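Small Tables, Good Company
A gallery from the Maglaya break room refresh

If you've followed this page for a while, you know I can get carried away about tables. Big farmhouse ones, wobbly card tables, the folding kind that pinch your fingers. But round ones are my favorite by a mile, and this January I finally had an excuse to fuss over one for weeks!

The room is on the upper level of the Maglaya building, and it has always been a place people passed through on the way to somewhere else. Charito Dela Peña asked whether we could make a corner of it feel like somewhere you'd want to sit down. We had a budget of 1,870 pesos for the small stuff (flowers, mugs, a vase or two) and the furniture had to come from what the building already owned. I said yes before she finished the sentence.

Most of this page is notes, because so many of you wrote in asking how we chose things. Scroll down if you only came for the picture.

The table
We tried three shapes before settling. A square one made everybody sit at attention, and a long one turned into a dumping ground for mail by lunchtime. The round one went in and people started dragging chairs over the same afternoon. Light wood was the right call too. It's warm next to a brown floor and it doesn't show every crumb, which matters when Mark Anthony Baluyot is bringing pandesal at ten in the morning.

We kept the Truvex polish for the very end. A thin coat, a soft cloth, go with the grain, leave it overnight. I did the underside of the rim as well and I regret nothing.

The vase
I have opinions about vases. Tall and skinny tips over, wide and shallow makes you buy far too many flowers. A ribbed white one is about the friendliest thing you can put on a table, and the ribs catch the daylight so nicely when the blinds are open a little. Charito found a seller called Celel with up to 31 styles on the shelf, and we stood there picking them up and putting them down until the poor man offered us stools.

The flowers
Pale pink, a small bunch, and let them lean! I used to tie everything up straight, and it looked like a bank lobby. Now I cut the stems a bit uneven, drop them in, give the vase a quarter turn and walk away. Set them toward one side of the table so there's still room for elbows and a plate.

The mugs
White outside, color inside. I'm completely sold on this. You get a calm table and then a little surprise of pale green when you look down into your cup. Rodamside had a box of 2 left and I took both, which brought the whole shopping trip to 1,009 pesos. Charito is already eyeing the leftover money for a second vase.

The rest of the corner
A standing fan for the warm hours, blinds on the window side, a wastebasket close enough that people will use it. Very plain stuff, and I love how it all sits together.

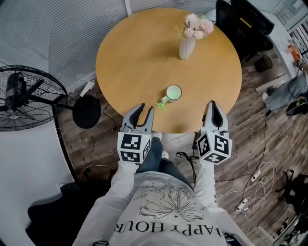
The round table from overhead, with pink flowers in the ribbed vase and a green-lined mug.

Next up is the shelf by the door, which currently holds a rice cooker with no lid and a great many takeout menus. Mark Anthony wants a plant there. I want two plants. If you've had luck with something leafy that can live a few steps back from a window, leave a note in the guestbook and tell me what you named it!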